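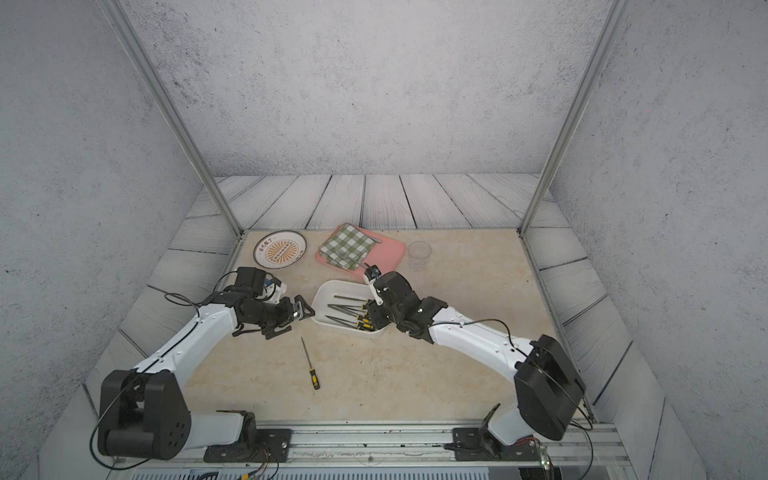
The tabletop, with a white plastic tray in the middle and a pink cutting board nearby.

A set of hand files is one of those purchases that starts tidy and ends in a drawer. The files come in a pouch or a card sleeve, the sleeve tears, and by the second winter the tools are under a tape measure with their teeth rubbing together. They still cut, but slower each year, and most owners blame the metal they are working on.

The damage comes from contact. File teeth are hard and brittle, and they chip when they knock against other steel. A small shop in Stolley that sharpens mower blades and garden tools sees this every March, when customers bring in files along with the shears and ask if anything can be done. Usually the answer is a new file. The shop now keeps a box of ruined ones under the counter, and the last count, taken before a trip to the scrap yard, was 573.

Storage does not have to cost anything. The cheapest answer is a shallow plastic tray of the kind sold for kitchens. It is easy to wipe out, and metal dust shows up against a light color. A tray has one drawback: files put down in a bundle slide over each other whenever it is moved. A strip of cloth between the blades helps, and so does a tray narrow enough to keep the handles in a row. 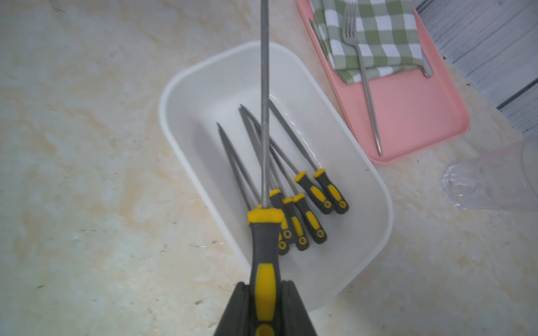 Handles matter more than most buyers expect. A bare tang will go into a palm if the file catches, and old-timers fitted a wooden handle before the first stroke. Molded handles have mostly replaced those. A bright color is useful in a crowded drawer, and a hole at the end lets the file go on a nail or a hook.

At Drusivis, a shared workshop on the upper floor of a former feed store, the members tried hooks first. They put up a board with 30 of them next to the sink. The files hung well apart and were easy to find, but the board was close enough to the faucet that rust appeared within a month. The board moved to the opposite wall, and the files used most often went into an upright container on the bench.

An upright container takes up little room and works for a small number of tools. It should be deep enough that it does not tip, and heavy enough at the base to stay put when a file is pulled out with one hand. Some people put a circle of felt in the bottom. Spreading the files apart is worth the extra second.
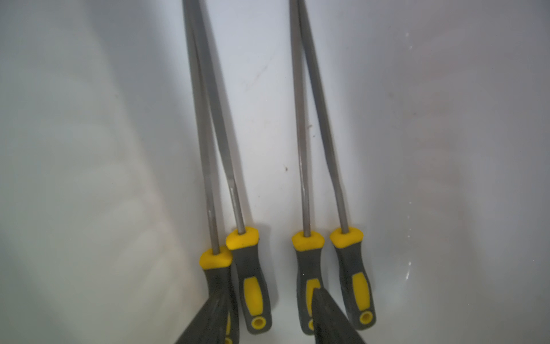 Cleaning comes before any of this. A file card, which is a flat brush with short wire bristles, clears the grooves. Brush along the line of the teeth, not across them. Chalk rubbed on the face before use keeps soft metal such as aluminum from sticking. Oil is fine for long storage but has to come off before the next job, or the file will skate.

The Goel, a monthly repair night in Dristureck, gives its files ten minutes at the end of each session. It starts at 6 in the evening and the tables are cleared by 9. The brushes come out at 10 minutes to the hour, and the files go back dry.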